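Ticket 643: Folding chair, backrest cover slides off, left handle grip loose
Status: Closed
Product: Fedau folding wheelchair, with Cadamano slip-over cover
Opened by: Mehrangiz Azimi
Handled by: Hasteo equipment support

Reported problem

The chair is one of our loan chairs. It came back in October and has been in use since then without trouble. This week two people told me that the blue cover on the back works its way up when the chair is pushed and ends up in a lump between the handles. One of them also said the left grip turns in the hand. I tried it myself in the corridor and both things are true. The grip turns but I could not pull it off.

The brakes are fine. The footrests are off the chair at the moment and are on the shelf with the tag for this ticket.

First reply from support

Please check that the frame is fully open before you look at the cover. If the seat is not pushed all the way down, the handles sit closer together than they should and any cover will hang slack. Also let us know if the cover is the sewn type with pockets for the handles or the flat type that is laid over.

Checks on the chair

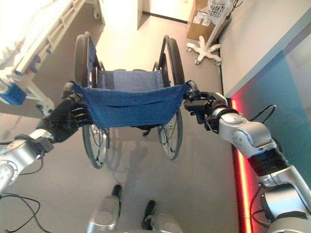

Frame and seat were checked first. I pressed down on both seat rails with the flat of my hand and they went no further, so the chair is fully open. The seat fabric is the original gray-blue one and the rivets along its edges are tight. The cover is the flat type. It hangs between the two push handles with a sag in the middle, and the cloth is bunched up at the left one. I took it off, laid it on a table and found no tear. The two ties that should hold it at the bottom are missing. I don't know when they went.

With the cover off, I pushed the chair 20 lengths of the corridor. Nothing rattles. The left grip still turns.

Second reply from support

Missing ties would explain the cover. The flat type stays put only when it is tied at the bottom. We can send a pair under part 305, or you can use cotton tape of the same width – either is fine. Do not use safety pins.

For the grip, please do the following in order.

1. Mark the handle tube at the inner end of the grip with a pencil.

2. Turn the grip by hand and see if it moves along the tube or only around it. If it moves along the tube, take the chair out of use until the grip is replaced.

3. Look over the ribbing for splits, all the way to the rounded end. A split grip has to be replaced, whatever it feels like in the hand.

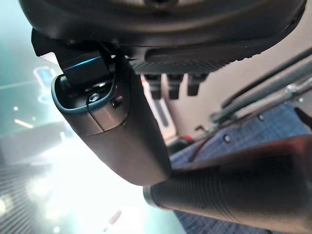 4. If there is no split, work the grip off, clean the tube and the inside of the grip with rubbing alcohol, and push it back to the pencil mark. Leave the chair alone for 120 minutes before anyone pushes it.

Result

The grip moved around the tube but not along it. No splits found. There was old hand cream or something like it inside, which took three wipes to get out. Grip is back on and does not turn now.

I sewed on cotton tape from the Cha box in the workroom instead of waiting for the part. Cover tied at the bottom, then pushed up and down the corridor again with a person in the seat. It stayed where it was.

Please cancel part 305. The footrests are back on and the tag is off.

Closed by Mehrangiz Azimi, 12/21/21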